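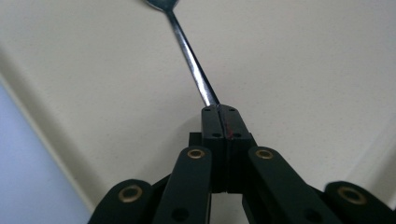 Yi-chun Yuen asked whether grasp point should be a labelled variable at all, given that the policy never receives it as an input. The meeting agreed to keep it as a label for analysis only and to leave it out of training.

**Minutes — Hirwood manipulation group, 25th October**

Present: Eluned Bellis (chair), Yi-chun Yuen (minutes)
Apologies: Penham

**1. Matters arising**

1.1 The grasp label takes one of two values, *handle end* or *elsewhere*. Written definition to be added to the annotation guide.

1.2 The December split is frozen. It holds 2551 demonstrations, all recorded with the hand-held gripper. Later recordings go into a separate set.

**2. Tray-to-bowl task**

2.1 EB reported on the spoon task: pick up a spoon from the beige tray, place it in the ribbed bowl on its saucer. The Drotard baseline was run against the version with relative actions. Each was given 39 trials with the same list of start poses.

2.2 Baseline: 17 failures. Relative actions: 4 failures. Success was scored as the spoon released and standing in the bowl without support from the fingers.

2.3 All 4 failures of the relative version were at the pick. The fingers closed above the handle and came up with nothing. Baseline failures were split between pick and release, and the split has not yet been tabulated.
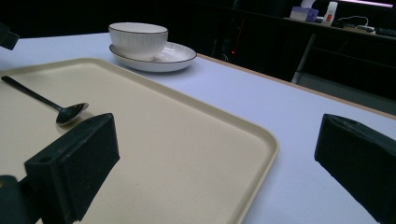
Yuen objected that the two sets of trials were not interleaved, so a drift in the wrist camera mount between them would show up as a difference in method. EB accepted this. The mount was checked before the first set and not again until the end of the second — the check passed both times, but nothing was logged in between.

2.4 Agreed that the figures in 2.2 are not to be quoted outside the group until an interleaved run is complete. Trial order to be drawn from a fixed seed and kept with the results.

2.5 Discussion of the tray. The rim limits how low the fingers can approach when the handle lies close to it. EB to add rim distance to the start pose list so that it can be used as a covariate. No change to the tray itself.

**3. Scoring from the wrist view**

3.1 Tsao had asked by email whether success could be scored from the wrist view alone. EB's opinion is that it can, provided that the final view is taken with the fingers open and the bowl and saucer both in view. Occlusion by the fingers remains a problem if the gripper stays low after release.

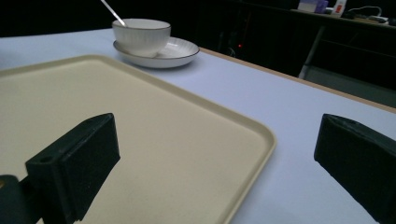

*Fig. 3. Wrist view, fingers open, spoon handle standing out of the bowl.*

3.2 Trials without such a view will be marked unscored and repeated. They will not be counted as failures.

3.3 Two scorers per trial, working separately. Disagreements to be listed in the results file with both scores kept.

**4. Actions**

- EB: interleaved run, both methods, with mount check logged every block.
- EB: rim distance added to start pose list.
- YY: pick/release table for the baseline failures.
- YY: annotation guide, section on grasp point.
- Tsao: draft of scoring rule, to be circulated before the next meeting.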